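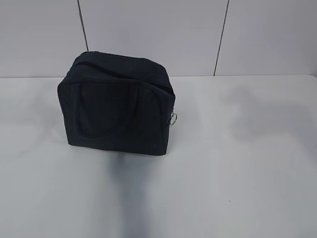
Florin Căpraru reckoned the zip would go long before the fabric did, and he put that in the comments before I had even finished typing the rest of my post. So I will start with the zip and come to the washing afterwards.

Soft navy lunch bag, boxy, zip across the top - how do I clean it and is the zip worth saving?

Posted by drisk_lane in Home and Laundry, 30 Jul 2023

I have had this bag since February and use it every working day. It goes to the office with a box of leftovers, a piece of fruit and a small bottle of milk. Last week the lid of the box came up at one corner and some lentil soup got into the bottom of the bag. I didn't notice until I got home.

I have wiped it out twice with a damp cloth and washing-up liquid. It looks clean inside but it smells when it has been shut overnight. The outside is a dark matt fabric and I don't know what it is. The label was scratchy so I cut it out on the first day and threw it away, and now I have no washing instructions.

The zip has also started to stick near one end. It closes if I hold the fabric flat with my other hand but not if I just pull.

What I would like to know is:

Can I put it in the washing machine, and if so at what temperature?
Will the colour come out? I don't want to turn a load of shirts blue.
Will it lose its shape? It stands up by itself at the moment, more or less, although the top is a bit rumpled.
Is there anything I can do about the zip without taking it to a repair shop?

It has a lining which is silvery and feels like thin plastic. I think there is a layer of foam between that and the outside. It was not an expensive bag but it fits on the shelf in the office fridge and most of the others I have looked at are too tall.

Comments

Florin Căpraru: Told you, zip first. If the zip is going then don't spend a whole weekend on the smell.

drisk_lane: It isn't broken, it only sticks.

Florin Căpraru: That is how they start.

Anastasia Gkikas

Don't put it in the machine. The outside would probably be fine but the foam and the lining are the problem. The silvery lining in these bags is usually a thin film with heat-sealed or stitched seams, and the drum bends it in all directions. It cracks at the folds, water gets in behind it, and then the foam stays damp for days. After that you will have a worse smell than the one you started with, and you won't be able to reach it.

I wash mine by hand in the sink. This is how I do it.

Empty it and turn it upside down over the bin. Open the zip the whole way and brush along the seams with an old toothbrush while it is still dry. A surprising amount comes out of the corners.

Mix 1000 ml of lukewarm water with a teaspoon of washing-up liquid. Dip a cloth in it, wring it out and go over the lining. Use the toothbrush again for the corners and for the stitching where the bottom meets the sides. If soup has got in anywhere it will be there. Wipe it all again with plain water.

Then for the smell, make a paste with bicarbonate of soda and a little water and spread it over the bottom of the lining and a short way up the sides. Leave it for an hour or so, then wipe it off. You will need to rinse the cloth several times, as bicarb leaves a white bloom if you don't get it all, and on a dark fabric it shows badly. Keep it off the outside if you can.

Don't use bleach. Don't use hot water on the lining either.

For the outside, test the colour first. Wet a corner of a white cloth or a piece of kitchen roll, press it on the underside of the bag and hold it there while you count to 80. If the cloth comes away blue, use cold water only and be quick. If it comes away clean you can sponge the whole of the outside with the same soapy water. Wipe in one direction. If you scrub in circles a matt fabric can go shiny or start to bobble.

If you do one patch, do the whole panel up to the seams. Otherwise you can get a tide mark when it dries.

Drying matters more than the washing. Press it with a towel inside and out, then stuff it loosely with a dry tea towel so that the corners are pushed out, and stand it somewhere airy with the zip open. Change the tea towel when it feels damp. Mine takes a night and most of the next day. Don't put it on a radiator and don't use a hairdryer on the lining. The tea towel also answers your question about the shape. If it dries slumped it will stay slumped, and if it dries full it will stand up again. The seams around the top will always pucker a bit on a soft bag. I wouldn't try to iron that out.

For the zip, see whether there is anything caught in the teeth before you put anything on them. Brush along both sides with the dry toothbrush. Then look at the tape next to the place where it sticks. On bags like this the lining comes up very close to the zip, and if a thread has come loose it gets pulled into the slider. Snip it, don't pull it. When the teeth are clean, rub a candle stub along them and run the slider up and down ten or so times. Wipe off the bits of wax. I have used a pencil as well, which works, but it leaves grey on your fingers and possibly on your sandwiches.

Comments

drisk_lane: Thank you, there was a thread. I had to use a magnifying glass because it is navy on navy. I have cut it and it is better but not perfect.

Anastasia Gkikas: Do the candle as well. And try not to pull it by the corner of the bag. Hold the bag at the end of the zip, where it starts, and pull away from your hand.

orari_77: Does white vinegar do the same as the bicarb?

Anastasia Gkikas: It is good for some smells. I would do one or the other, not both together, they cancel each other out. With vinegar you then have to get rid of the vinegar smell.

xenos_b

Just machine wash it. I have done mine at 30 on delicates in a pillowcase and it was fine. 600 spin. Never had a problem with dye.

Comments

Anastasia Gkikas: Is yours insulated?

xenos_b: No it's a wash bag. Same sort of thing though, zip and a handle.

Anastasia Gkikas: It isn't the same sort of thing if there is no foam in it. Unlined ones can go in, I agree with you on that.

xenos_b: Fair enough. The pillowcase is still a good idea, it stops the zip from banging on the door. If there are any metal bits on the outside put tape round them.

Florin Căpraru

I was asked in the comments to write this out properly so here it is.

I used to mend bags on a market stall at Flestatau. Mostly school bags and shopping trolleys but we did see lunch bags, and nearly all of them came in for the zip. People push the bag until it is too full and then drag the slider over the corner. The slider is softer than the teeth and it opens up at the back by a hair. After that it doesn't press the teeth together properly, and you get a gap behind it or it jams.

If the bag closes but the teeth come open again behind the slider, take a pair of small pliers and squeeze the back of the slider very gently, one side and then the other. Try it after each squeeze. If you go too far it won't move at all and you can't easily undo it. This is for metal sliders. On a plastic one you will snap it.

If it only sticks, as in your case, then do what Anastasia says with the brush and the candle. I would use a candle over soap. Soap draws damp and goes to a paste in the teeth after a few weeks.

A replacement zip on a small bag takes longer than on a big one, as you can't get it flat under the machine, so a shop will charge you more than you expect. For a cheap bag I would tell most customers to buy another. If it is the only one that fits your shelf then that is up to you.

Two more things to look at while you have it on the table. Check the stitching where the handle joins, on both ends. A sewn-on loop takes all the weight at two small places and on cheap bags there are only a few stitches there. If one has gone you can put in more by hand with strong polyester thread, but try to go through the outer fabric only. If you put the needle through the lining you have made a hole for the next soup.

If yours has a ring on the side, check the little tab that holds it too. People hang keys and hand gel off those and the tab starts to tear at the seam. A ring by itself weighs nothing and does no harm.

For the smell I have no opinion. We sent them home to be washed before we touched them.

Comments

drisk_lane: Handle is fine, I pulled on both ends. Zip is running well now with the candle. Bag is standing on the side with a tea towel in it. The white cloth test came out with a very faint blue so I used cold water on the outside.

Anastasia Gkikas: Good. Leave it open tonight even if it feels dry.

drisk_lane: Will do. Still a slight smell at the bottom if you put your face right in.

Anastasia Gkikas: Do the bicarb once more when it has dried, but dry this time. Tip a couple of spoonfuls in, zip it up, leave it overnight and hoover it out in the morning.

Florin Căpraru: Brush the zip after that or you will be back here.

orari_77: And get a new box for the soup. Mine has clips on all four sides and I have not had a leak yet.

drisk_lane: Already ordered. Marking this as solved, I will reopen it if the smell comes back.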